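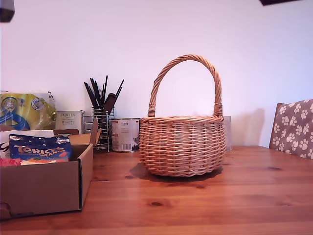 Mein Küchentisch: Weidenkorb und Pappkarton

Geschenkkorb oder doch lieber im Karton lassen?

Bedden
Hallo zusammen, ich will Süßes an meine Schwester verschenken und schwanke zwischen dem Henkelkorb und einem flachen Klappkarton. Der Korb ist hübscher, aber sie wohnt 200 km weg und das Ding müsste mit der Post. Im Korb rutschen mir die Tüten dauernd
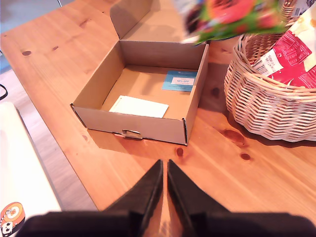 zur Seite und liegen dann halb über dem Rand. Ausstopfen? Oder gleich den Karton nehmen? Mein Budget fürs Verpacken ist übrigens 2 Euro, mehr gebe ich dafür nicht aus.

Lý
Karton, ganz klar! Den Henkel kriegst du nie heil durch die Post, ich hab das einmal probiert und durfte hinterher kleben. Große Tüten hinten an den Deckel lehnen, Kleinkram davor, Seidenpapier in die Lücken — fertig.

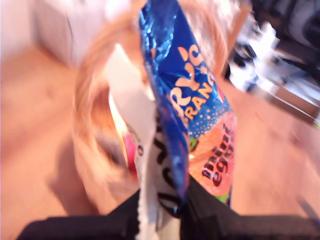

Bei Folientüten würde ich auf die Knicke achten. Deine mit den Mini Eggs ist ja schon ganz schön zerknittert, vom Namen sieht man nur noch "RY'S". Einmal vorsichtig mit der Hand glattstreichen und mit der Vorderseite nach vorn stellen, das macht schon viel aus. Bitte nicht bügeln, auch nicht mit Tuch dazwischen (frag nicht). Und im Juni würde ich Schokolade sowieso nur frühmorgens abgeben, sonst kommt Soße an.

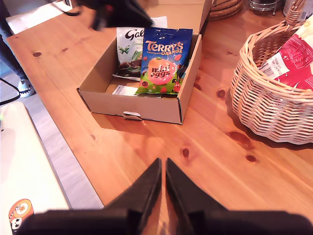 Noch eine Antwort

Tatside
Korb!!! Karton hat doch jeder. Zellophan drum, Schleife dran und selber hinfahren.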